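The Settlement of the Lazarević Service

The Tresine Residence admitted Dymphna Dolan to its Office of Household Inventory on August 13, 2022, at a salary that was not discussed. She was given a desk, a key, and a copy of the Rules for the Disposition of Tableware, which ran to 69 pages and had last been revised under the elder Mr. Prundetti.

Her first matter was the Lazarević service. The late Mrs. Lazarević had left the Residence 3,000 items of silver and porcelain, all of which were claimed within the week by her two nephews. She had also left her plastic dishes. The nephews did not claim these, and so, under Rule 11, the dishes became the responsibility of the Office.

The Rule required that any unclaimed service be laid on green cloth and left in the order in which its owner had kept it. Mrs. Lazarević had kept no order that the Office could recognize. Her cook, when interviewed, stated that the cyan cup went on the magenta plate, that the purple plate went below, and that the yellow-green cup was to stand apart from the company. She declined to give grounds. 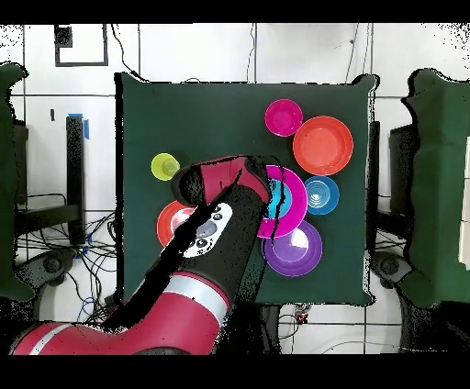
The Lazarević service on green cloth, with the cyan cup on its magenta plate.

Miss Dolan entered the arrangement in the register and submitted it to Mr. Amska for approval. Mr. Amska returned it the same afternoon. He wished to know why one cup had been seated away from the others, and whether the Residence could be accused of favor.

Miss Dolan replied in writing that the cup had belonged to Mr. Lazarević, who ate early and did not care for conversation. She had no evidence for this. She had looked at the cup for 20 minutes before lunch and the statement had seemed to her correct.

The reply was stamped and filed. In November a letter arrived from the younger nephew, who had sold his share of the silver and wished to ask, if it was not too much trouble, what had become of his uncle's cup.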